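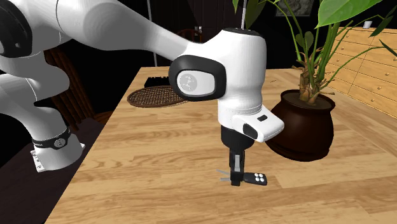
The arm over the table, fob in the gripper.

Cycle 292 stopped at the same place as the others. Ekow Adjei read the log again. Grip width commanded, 34 units. Grip width reported, 35. The fault had no code.

He had been hired by Faulkner to close the ticket before the Oltside cell shipped in April. The ticket said the fingers did not agree with themselves. Whoever wrote it had left the company.

He set the joint speeds to a tenth and stepped the program by hand. The wrist came down beside the plant. The pale outline of the fingertips hung to the left of the real ones, over the bare boards. In the Vonance manual the outline was called the target. It was supposed to merge with the gripper when the motion ended.

He cleared the tool offset and entered it again from the drawing. He reloaded the finger model. He ran the zero routine twice and wrote both results in the Tunham book, where the previous entries were in a hand he did not know.

At 2:40 he set the run length to 500 and started it. The outline closed on the fingers and stayed there.

At cycle 292 it moved left by one unit. The arm waited, holding the fob. Adjei looked at the four white buttons for a while, then opened the log and typed the time.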